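Informe de seguimiento para la Fundación Runen
Proyecto: Alojamiento temporal para familias de pacientes desplazados
Periodo: de octubre a febrero
Responsable: Nawal Chraibi

1. Estado general

El programa sigue el calendario acordado salvo en el apartado de lavandería, que lleva un mes de retraso. En el periodo se ha alojado a 51 familias, con una estancia media de siete noches. La ocupación fue baja en octubre y subió a partir de noviembre, cuando el hospital comarcal empezó a derivar casos desde la unidad de trasplantes.

2. Acogida y derivaciones

Las solicitudes llegan ahora por una sola vía, el formulario de trabajo social. Antes entraban también por teléfono y se duplicaban expedientes. El tiempo de respuesta ha bajado a un día laborable. Quedan por resolver las llegadas nocturnas – la recepción cierra a las 22:00 y hay familias que bajan del último autobús.

3. Gastos

Del total concedido se ha ejecutado el 70 %. La partida de ropa de cama y menaje asciende a 3.697 euros, por debajo de lo previsto, porque el proveedor Morsy aplicó el precio del año anterior. Pedimos autorización para pasar el sobrante a transporte, donde el gasto en taxis de madrugada ha sido mayor de lo calculado. Las facturas van en el anexo B.

4. Alojamientos

El piso de la calle Wistier está en uso desde octubre. El segundo, en la zona de Zivosov, abrió en enero tras el cambio de la caldera y la revisión eléctrica. Las mantas y las almohadas se repartieron entre los dos.

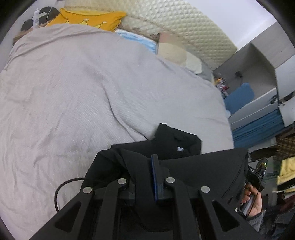 Dormitorio: cama con manta clara y almohada amarilla anaranjada.

Falta instalar la segunda lavadora de Zivosov. El fontanero tiene que mover antes una toma de agua y la comunidad de vecinos ha pedido ver el presupuesto. Mientras tanto, la ropa se lleva a una lavandería del barrio, con coste a cargo de la partida de mantenimiento.

5. Próximo periodo

– Acordar con el hospital un sistema de entrega de llaves fuera de horario.
– Terminar la instalación de la lavadora.
– Traducir las normas de la casa al árabe y al rumano.
– Enviar la encuesta de salida a las familias alojadas desde enero.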